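Floors of the Omia Building, a Gallery

When we took over the second story of the Omia building in June, the listing promised "618 square feet of character." Most of the character was underfoot. Six rooms, and as far as we can tell each floor was picked by a different person who was not speaking to the others. We have lived with all of them through one summer and one very muddy start to fall, which seems long enough to form opinions.

The old ledger we found in the hall closet names a Derkent showroom as the source for most of it. The last entry is 40 years old and concerns grout. After that the record goes quiet, and the floors have had to speak for themselves.

We came in planning to rip everything out. We got two quotes, sat down for a while, and decided that we were people who loved original floors.

Back hall

Gray marble pattern, and a busy one. White veins run all over it like the glaze on an old teacup, with thin rust-orange ones wandering through whenever they feel like it. I spent my first week here trying to scrub off an orange streak that turned out to be part of the design.
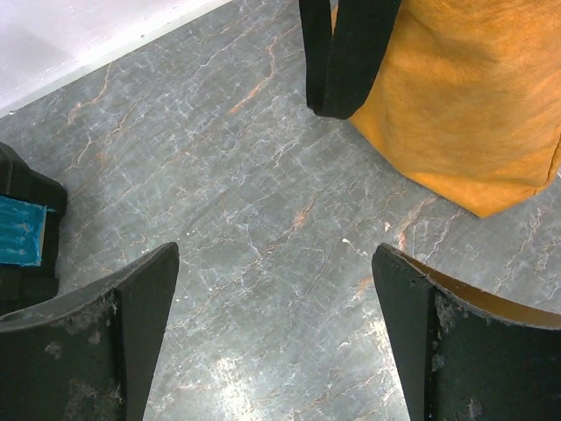
Back hall, by the white edge of the wall. One long orange vein, a short one, and a tiny white speck that may be a crumb.

The great virtue of this floor is discretion. Spill coffee grounds on it and they join the pattern. Drop an earring and you have donated it. I still mop, mostly on faith, and the bucket water comes up dark enough to suggest the floor has been keeping things from me.

Rugs look terrible on it, by the way. We tried a striped runner from Kuria and the whole hall started to vibrate. The runner now lives in the bedroom, where the boards are plain brown and grateful for the company.

Front room

Narrow oak boards, refinished at some point by somebody in a hurry. There is a ridge near the radiator that catches every sock. We asked Kyriakidis Flooring about sanding it down and they were very polite – they suggested slippers.

Kitchen

Green squares, cream squares, and one blue square by the stove. I used to make up stories about the blue one. Then I found a stack of spare tiles under the sink, all blue, and the stories got shorter.

Bathroom

White hexagons, small, cold, and perfectly fine. Guests always compliment the bathroom floor. The back hall gets a pause, and then a question about the rent.

Page last updated October 2025. The pantry will be added once we have found its floor.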